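市販薬の飲みすぎについて調べてみた（課題レポート）
2022-02-14 提出

テーマ決めでかなり迷ったんですが、結局「市販の頭痛薬の飲みすぎ」にしました。きっかけは自分です。11月の試験前、ほぼ毎日飲んでたんですよね……。薬局で普通に買えるし、箱もかわいいし、危ないものだという感覚がまるでありませんでした。

調べ方はアンケートです。学内の掲示板ツールPlitixで質問を流して、学生125人から回答をもらいました。質問は3つだけ。頭痛薬を月に何日飲むか、説明書を読むか、ほかの薬と一緒に飲んだことがあるか。本当はもっと聞きたかったけど、長いと途中でやめちゃう人が多いと先輩に言われたので、ぐっと我慢しました。

結果でいちばん驚いたのは、説明書を「最初から読まない」という人がすごく多かったこと！自由記述には「友だちにもらうから箱を見たことがない」という答えもあって、ああ、わかる、と思ってしまいました。私も人にあげたことがあります。反省。

それから、風邪薬と頭痛薬を一緒に飲んだことがあるという人も目立ちました。両方に同じ解熱鎮痛成分が入っていることがあるので、知らないうちに量が増えてしまうんですね。レポートを書くまで、成分表示なんて一度も比べたことがなかったです。

もうひとつ勉強になったのが「薬物乱用頭痛」という言葉。頭痛薬を飲む日が多い状態が何か月も続くと、かえって頭痛が増えることがあるそうです。痛いから飲む、飲むからまた痛くなる、というループで、11月の自分にちょっと当てはまる気がして怖くなりました（受診したわけではないので、本当のところはわかりません）。

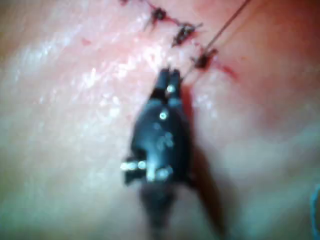 対策としては、飲んだ日をメモするのが手軽だと思います。私は手帳に丸をつけるだけの方式で2週間やってみました。これだけでも「昨日も飲んだな」と気づけるので、わりと効き目があります。アプリもあるみたいだけど、私は紙のほうが続きました。

反省点もいろいろあります。回答してくれたのがほとんど同じ学部の人で、大学全体の話としては言えません。全学生は1,050人を超えているので、次はほかの学部にも配りたいです。あと「月に何日」の質問は、みんな記憶で答えているのでかなりあいまいなはず。記録をつけてもらってから集計する形にすれば、もう少しましな数字になると思います。

アンケートの質問文と集計表は、レポートの後ろにつけておきました。字が小さくてすみません。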